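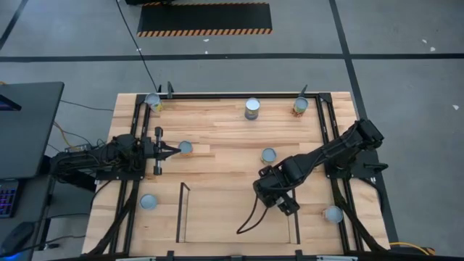 Robots Have Rules, Too!

Picking up a can sounds easy, right? You do it without thinking! A robot arm needs good rules to do the same job safely, and the people who work with it need rules of their own.

Rule 1: Stay outside the line. Tape and striped markings on a floor are a robot worker's version of a crosswalk. At the Solard workshop in Canthorpe, everybody stays behind the tape while the arms are switched on, even grown-ups who have worked there for years!

Rule 2: Know where the stop button is. Before you press start, point to stop. Say it out loud if you like!

Rule 3: Take turns. When two arms share one table, they could bump elbows (well, joints). So each arm gets its own side, and the middle belongs to one arm at a time.

Rule 4: Slow down near things. Zooming through open air is one speed, and closing in on a can is another. Solard's beginners run their arms at 20 percent of full speed. After 60 practice runs they can ask to go faster.

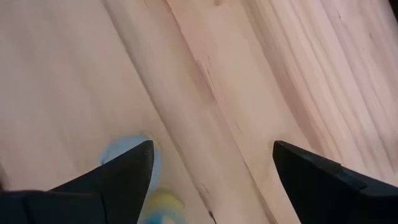
Two gripper fingers over the wooden tabletop, with open space between them.

Rule 5: Don't squeeze too hard! Fingers should press just enough to hold on. Try it yourself with a paper cup. How gently can you lift it before it slips?

Rule 6: Write it down. If something goes wrong, even something tiny, it goes in the logbook. Solard's has 323 entries, and new helpers read the last 3 before they start.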